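Automation and Everyday Work
Handout 5: Can machines do chores yet?
Instructor: Sadia Tanoli

Scope. A chore is a short manual task that a person does without instruction: emptying a dishwasher, sorting parts, clearing a bench. Repetitive factory motion with fixed part positions is excluded – that problem was solved decades ago.

5.1 Why bins are hard
Parts in a bin touch, overlap and hide one another. The walls limit the angles from which a gripper can approach. Hoses and cables on the wrist take up space and must clear the walls on every reach.

5.2 Reading trial reports
The Okholm exercise uses 288 pick attempts in sets of 8. Record every attempt, including those where a person stepped in. A success rate without the number of interventions is not usable. Compare your table with the Dimier exercise from June before answering problem 10.

5.3 Blocks in a bin
The arm reaches down into the bin from one side. Note the dark green block lying over a red-orange bar, and the cable bundle that follows the arm.

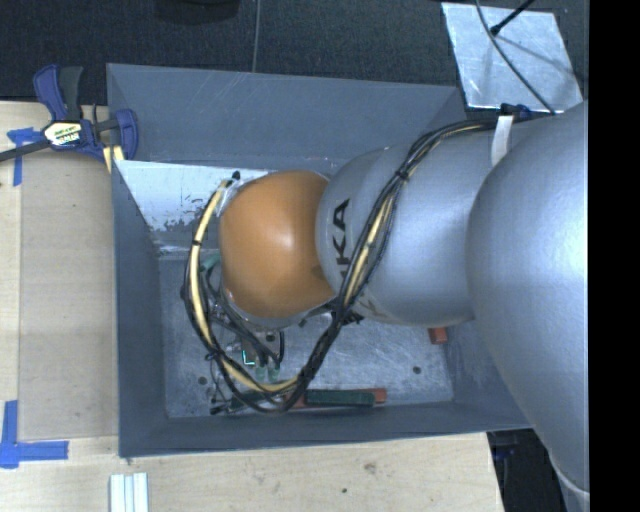 Can a robot clear a kitchen table without help today?
Only under narrow conditions, with known objects and a person nearby to recover from failures.

Reading for next time: Aguiar notes, section 8.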